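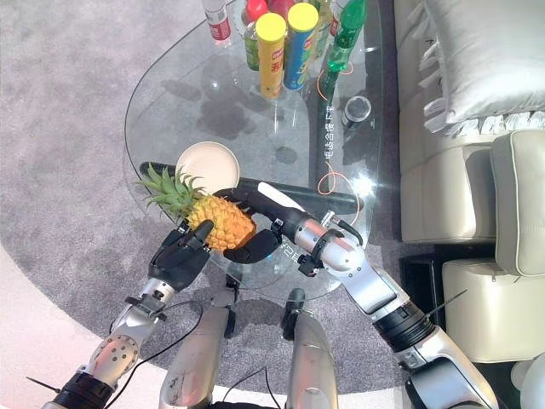 Two-handed grip on a pineapple, seen from above.

4. Running the Yurt grasp trials

I wrote these steps for our Brinura study, so they assume your hands are calibrated (section 3).

1. Lay the fruit on its side, crown pointing left.
2. Bring in both hands, one to each side of the rind. Keep the fingers off the crown - it bends and muddies the contact data.
3. Log 16 grasps, then swap the fruit. We did 2000 in all, and the ugly ones count too!

Note: I leave bottles and snack canisters at the far end of the table. The clutter's part of the method.

Caution: check your cable slack before every run.

Shares: 16 | Comments: 2

Comments
"Would a rockmelon work? Asking from Grakville."
"Favourite section so far, cheers."

Related
Calibrating both hands
Preltholm trial results, December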